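Notas para a fala - eventos de tempo limitado em jogos mobile

Abrir com o caso Skavine. O jogo fez um evento cruzado com Lokunmont que durou 2 semanas e trouxe um chefe novo ao mapa de Jusumstead. Dizer que o Bohdan Hnatiuk desenhou as recompensas. 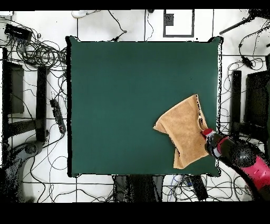

Passar aos números: 474 jogadores responderam ao questionário. A queixa principal foi o horário das batalhas, só à noite. Ler a resposta do Ivan Sydorenko, se houver tempo.

Depois, o que mudou na segunda edição - duas batalhas por dia e loja aberta até o fim. Perguntas às 16h.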